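Fuse box task: setting up and running a two-arm session

Narnum Robotics Club, project notes. Last changed 11/4/24 by Merike Avotiņš.

These notes are for club members doing the fuse box task on the two-arm bench. They replace the sheet from August, which was written for one arm and a different holder. If you have only used the single arm before, do the driving practice in the Hunetti folder first and come back when you can set down a fuse without dropping it.

The task is simple to say. A blade fuse holder sits on the mat with its slots empty. The arms pick up loose fuses and push them into the slots, one at a time, until all four are filled. Two people drive, one per arm. A third person keeps the log and looks after the stop button.

What you need

The yellow mat
One four-way fuse box, black plastic
Blade fuses in mixed colours
The task log (blue folder)
A non-metal tool for pulling fuses out again
Safety glasses for anyone within reach of the bench

Nothing in this task is connected to a supply. The fuse box has no wires on its terminals and should stay that way. If you find one with wires on it, it belongs to the electric kart team and needs to go back to them.

Before you switch on

Clear the bench of cups, phones and laptops. Lay the mat flat and press down any raised corners. A ripple in the mat will lift one side of the fuse box and you will spend the whole session wondering why the fuses go in crooked.

Check that both arms can make their full swing without pulling on a cable. Move each one slowly by hand with the power off. If a cable goes tight, give it more slack at the back of the bench and tape it there, not on the arm.

Look at the finger pads. Scuffed edges are fine. Loose pads are not, so press along each one with your thumb and report any that lift.

Switch on at the wall, then the arms, then the Seixas control program. Wait for both arms to show as ready before you touch the controllers. Press the stop button once to test it, reset it, and write "stop tested" in the log.

Laying out the parts

Put the fuse box on the mat with its slots up and its terminals facing the wide gripper. It does not need to be square to the bench. A slight angle is useful, and you should change the angle between runs so that drivers do not learn one position by heart.

Put the loose fuses around it with gaps between them. The gripper fingers need room on both sides of a fuse to close on it, so leave at least the width of a finger. Do not stand the fuses up. They should lie as they fall.

Keep everything on the mat. The lattice finger can reach past the edge, but the pale bench top shows up badly on the wrist cameras, and a clear fuse is almost impossible to find on it.

First pick

The lattice-finger arm goes first. Its driver brings the finger down slowly over a fuse, takes hold, and lifts only enough to clear the mat. Lifting higher makes the fuse harder to see and gives it further to fall.

The driver of the wide gripper keeps its fingers open and waits near the box. It is tempting to go for a second fuse at the same time. Please don't until you have finished 12 clean runs as a pair.
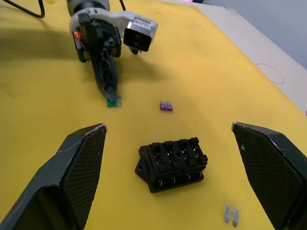
View from the wide gripper, fingers open, with the green fuse held by the other arm and the purple and clear fuses still on the mat.

When the first driver has the fuse, they say "holding". The second driver answers "clear" if the way to the box is open, or "wait" if it is not. Use those words only. We had people saying "OK" for both and the arms met in the middle.

Inserting the fuse

1. Bring the fuse over the slot you have agreed on. Start with an end slot, where there is more room.

2. Turn the wrist until the two prongs line up with the contacts. Use the camera view for this and not the view from your chair.

3. Lower until the prongs touch. Stop there and check again.

4. The second driver closes the wide gripper gently on the sides of the fuse box to steady it. Say "steady" when it is held.

5. Push down in small steps. The fuse should go in straight. If it tips, stop pushing, lift it clear and line it up again.

6. Let go, raise the finger straight up, and move away before the other gripper opens.

Repeat for the other slots, swapping which end you start from on each run. After four fuses the run is over. Both drivers return to the start position and the log keeper notes the time.

Common problems

The box slides when you push. The wide gripper is not holding it, or is holding it too high. Lower the gripper and close again. Do not stick the box down with tape, as this leaves glue on the mat.

The fuse turns in the grip. You have picked it up by one corner. Put it down and take it nearer the middle of the plastic body.

The prongs will not go in. Check with the power off that the contacts are not bent. If they are, put the box in the repair tray and take another.

A fuse drops. Leave it where it landed and carry on if the arm can reach it. If it has gone off the mat, end the run and mark it as dropped. No hands on the bench while the arms are live.

The arms touch. Press stop. Write down what each driver was trying to do, then ask Filippos Karras or me to look at the wrists before you restart.

Filling in the log

One line per run: names of both drivers, which arm each was driving, the order of the slots, the result and the time. Failed runs count and must be written down. A full session is 19 runs, and pairs should swap arms after every 3. If you run out of time, stop at the end of a run and leave the rest for the next pair.

For the Udeck entry we need the failed runs as much as the good ones, so please do not tidy the numbers.

Packing up

Send both arms to the rest position, close the program, then switch off the arms and the wall socket. Pull the fuses with the plastic tool. Put them back in the tin, lid on. Roll the mat with the yellow side out and leave it on the top shelf. The fuse box goes in the tray marked 4-WAY.

The log stays in the blue folder. Please don't take it home.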